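Automation on the Refurbishing Floor: Observations After the First Phase

In my previous entry I outlined the reasons Brondodier chose to bring robot arms into its computer refurbishing workshop at Drunham. Several readers asked what the change has meant for the people employed there. I will set down what I have seen so far.

The workshop took in 3292 desktop computers last year. Before the Jandine cell was installed, each technician opened, stripped, tested and rebuilt a machine from start to finish. The work was varied, but it was also hard on the hands and wrists, and complaints of soreness were common by the middle of the afternoon.

Under the new arrangement, technicians prepare the cases and decide which parts are worth keeping. The arms are being introduced to the repeated handling steps inside the chassis. Staff on each shift are divided into teams of four, and every team now includes one person trained to set up fixtures and stop the cell when a part does not sit correctly. That training takes 62 hours and is paid at the normal rate.

The response has been mixed. Of the 53 employees on the floor, those who enjoyed diagnosis have generally welcomed the change. Others miss finishing a whole machine themselves – a loss that management at first failed to take seriously. A rotation schedule was added in September, and it has helped, although the evening shift still finds it difficult to follow.

Pay grades remain unsettled. The fixture role carries more responsibility than the old job description allows for, and the Phetsri site, which will receive its own cell next, has asked for an answer before any equipment is delivered. I consider that a fair request.

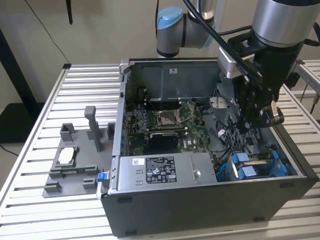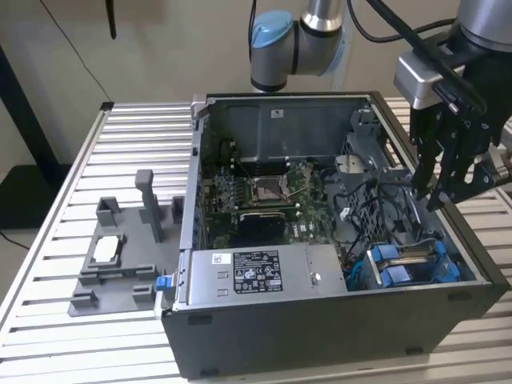
Desktop tower on the slatted work table, with its CPU socket empty and the gripper over the right side of the case.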